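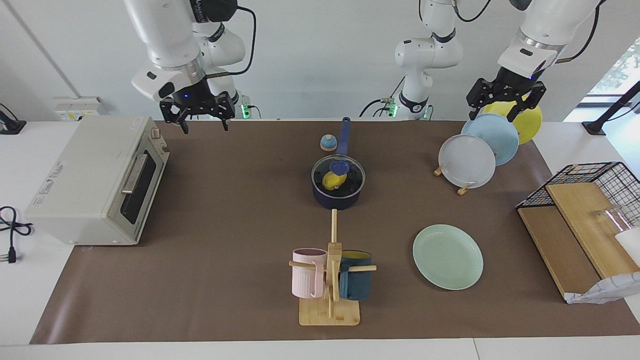 Lohnt sich ein kleiner Backofen auf dem Tisch, wenn in der Küche schon ein großer steht?

Für ein bis zwei Personen sehr wohl, solange man keine ganzen Bleche backen will und den Platz wirklich übrig hat. Wer jeden Sonntag für die Großfamilie kocht, bleibt beim Einbauherd.

So, und jetzt die lange Fassung, weil ich seit Januar mit dem Iltness-Miniofen lebe und inzwischen zu viel darüber zu sagen habe. Cremefarben ist er, mit dunkler Glastür und silbernem Griff, und die Drehknöpfe sitzen rechts. Ich wollte ihn erst in Weiß, gab es aber nicht mehr, und jetzt bin ich froh drum! Neben dem blauen Topf sieht das Creme richtig gut aus.

Fangen wir mit dem an, was er kann. Brötchen vom Vortag, Käsetoast, ein halbes Blech Ofengemüse, alles prima. Die Oberhitze ist kräftig, fast zu kräftig, bei Überbackenem stehe ich lieber daneben. Einmal habe ich telefoniert (mit Ginette Paquette, und wer Ginette kennt, weiß, dass das dauert) und danach war der Gratin obenrum schwarz und innen noch lauwarm. Seitdem lege ich nach der Hälfte Alufolie drüber. Kuchen geht in einer kleinen Form, wird auf der rechten Seite aber immer dunkler. Ich drehe die Form einmal um, dann passt es.

Was mich nervt: das Kabel. Wenn der Ofen nicht läuft, ziehe ich den Stecker und wickle das Kabel links daneben auf, und da liegt es dann herum wie eine schlafende Schlange. Eine Klemme oder ein Fach hinten hätte doch nun wirklich nicht die Welt gekostet. Und der Krümelboden lässt sich zwar herausziehen, klemmt aber auf den letzten Zentimetern, sodass die Hälfte der Krümel wieder hinten landet.

Zum Topf, den habe ich im selben Schwung bestellt. Ein Vemus, dunkelblau, langer Stiel, Glasdeckel mit blauem Knauf. Den mag ich sehr. Der Deckel hat einen Metallrand und sitzt schön satt, klappert nicht beim Köcheln, und der Stiel bleibt kühl genug zum Anfassen. Innen ist er leider empfindlich. Nach einer angebrannten Milch habe ich 3 Abende eingeweicht, bis ich das wieder sauber hatte. Für Suppe für zwei reicht die Größe, für Nudeln wird es eng und schäumt dann gern über.

Der Tassenbaum stammt von Nodeo und ist das billigste Teil der ganzen Aktion. Holz, quadratische Bodenplatte, ein Mittelstab mit waagerechten Zapfen. Waagerecht ist für mich der Knackpunkt, ich hätte sie lieber leicht nach oben geneigt. Bei mir hängen die rosa gerippte und die dunkle petrolfarbene Tasse mit dem gelben Innenleben, eine links, eine rechts, und so steht er ruhig. Hänge ich beide auf dieselbe Seite, wird er mir zu wackelig. Mirjana Omerović hat den gleichen und hat ihrem Filzgleiter unter die Platte geklebt, das mache ich demnächst auch.

Teller gab es nicht neu dazu, der mintgrüne ist schon ewig bei uns. Nur die Matte, die braune von Pálfi, gehört noch in diese Besprechung. Sie deckt fast die ganze weiße Tischplatte ab und hat die schon vor mancher Schramme bewahrt. Rotwein geht weg, wenn man schnell ist, Kurkuma nicht. Fragt nicht, wie oft ich das getestet habe. Gerollt geliefert, und die Ecken standen bei mir bis zum Montag darauf hoch, dann war Ruhe.

Würde ich alles noch mal kaufen? Den Ofen ja, trotz Kabel und Krümelboden. Den Topf sofort. Den Tassenbaum nur, wenn ich ihn vorher im Laden anfassen könnte, und die Matte eher eine Nummer dunkler.

Nachtrag, weil Edin Dervishi per Mail gefragt hat: Eine Tiefkühlpizza passt nur in Stücken rein. Ich schneide sie gefroren mit dem Brotmesser durch und backe sie in zwei Runden, die erste Hälfte ist meistens weg, bevor die zweite fertig ist.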